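3.2 Handling of Bulky Knits on the Bed Surface

The second part of the household study concerned garments that residents described as hard to fold. In the Prekbridge interviews, the item named most often was the heavy winter sweater, followed by socks with a thick foot. Both were usually sorted on the bed. Of the 10 households visited, 8 used the bed as the main folding surface for at least part of the year, although all of them owned a table large enough for the purpose. Residents gave different accounts of this preference. The most common was that the bed allowed a large garment to be spread out and turned over without any part of it hanging down.

A bulky knit does not respond to folding in the same way as a shirt or a towel. The sleeves hold air and resist flattening, and the ribbed parts pull inward while the plain parts spread. When the garment is lifted from the middle, the fabric gathers under the hand and the outline is lost. Residents in Villarach called this stage "finding the sweater," meaning the work of locating the shoulders and cuffs before any fold could be made. Figure 4 shows a cream-white sweater with a dark panel at this stage, held above a patchwork bedspread.

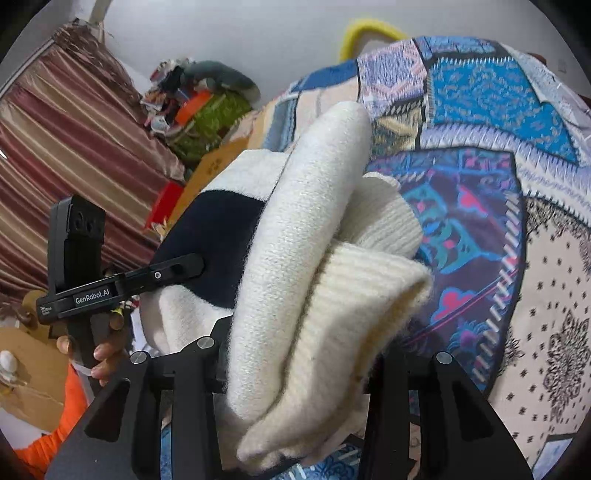 Figure 4. Knitted sweater, bunched, with ribbed cuff turned outward.

Following Farahani, we divide the handling of such garments into lifting, opening, and laying down. Lifting was generally quick. Opening took the largest share of the handling time and varied most from one resident to the next. Several residents shook the garment out, a method that worked well for thin knits and poorly for thick ones. Others laid the sweater face down in a heap and drew out one sleeve at a time. A smaller group held the garment by the shoulders and let its weight straighten the body, after which the sleeves were crossed over the back. The last method produced the flattest result, but it required the resident to know which part of the garment was in hand, and this was not always clear when front, back, and sleeves were the same color. Panels in a contrasting color were reported to be useful for this reason. Rizwan Sheikh reached a similar finding in the Kurkosham laundry diaries, where participants used stripes, labels, and pockets as points of reference.

The bedding itself had an effect on the work. Printed covers made small items harder to pick out, and residents with patterned bedding were more likely to report a sock left behind after the rest of the load had been put away. Layered bedding added to the difficulty. Where a fleece blanket lay over or under a cotton cover, the surface was uneven, and light items settled into the folds.
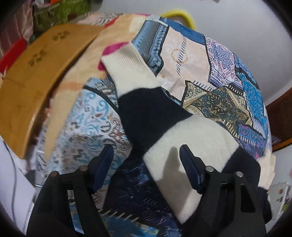
Socks were therefore treated as a separate task in most homes. They were set aside until the larger garments had been folded, and the bed was then searched by hand, layer by layer. Thick socks were easier to find than thin ones but harder to pair neatly. A ribbed cuff folds over readily, while a fluffy foot tends to spring open unless it is rolled. Residents who rolled their socks reported fewer losses in the drawer than those who laid them flat, although the diaries contain nearly 3,000 entries and the difference was not consistent across the winter months.

One household had given up pairing altogether and kept all winter socks in a single basket by the door. The arrangement was considered satisfactory by the adults and was opposed by the oldest child. The storage of unpaired items is taken up again in Section 3.3, together with the question of drawer depth.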